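Trurkthorpe Evening Courses
Conversational Interfaces, Unit 5: Intents and fallback
Instructor: Laiba Khokhar
3/15/19

1. What is an intent

An intent is the thing the user wants from the bot. The words can change, the intent stays the same. "Where is my parcel" and "has my order left yet" belong to one intent. In the Prevley tool you give each intent a name and a list of sample phrases. Please write at least 27 phrases for each one before you train.

2. Confidence and fallback

For every message the tool returns a score. If the score is low, the bot should not guess. It asks again, with other words, and after the second failure it passes the user to a person. Many students forget this second step – I take points off for it.

In the Destavach log, which we read last week, there are 800 messages. Some 300 of them reached the fallback. Tahira Mirani sorted these by hand and found that greetings with a spelling mistake were the largest group.

3. Slots

A slot is a piece of information the bot must collect, for example a date or a city. Ask for one slot at a time. If the user gives two together, keep both and do not ask again.

Homework for April: choose 5 intents for the Pattinasarany hotel bot, draw the dialog for each and mark every fallback. Bring it on paper.

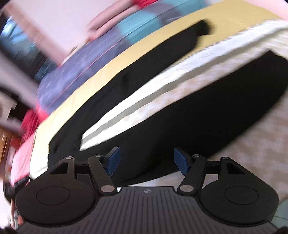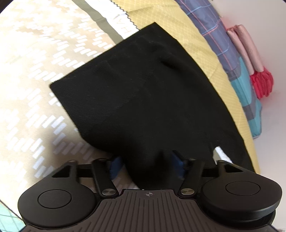
Gripper with two fingers; in the second picture it holds black fabric over a bed.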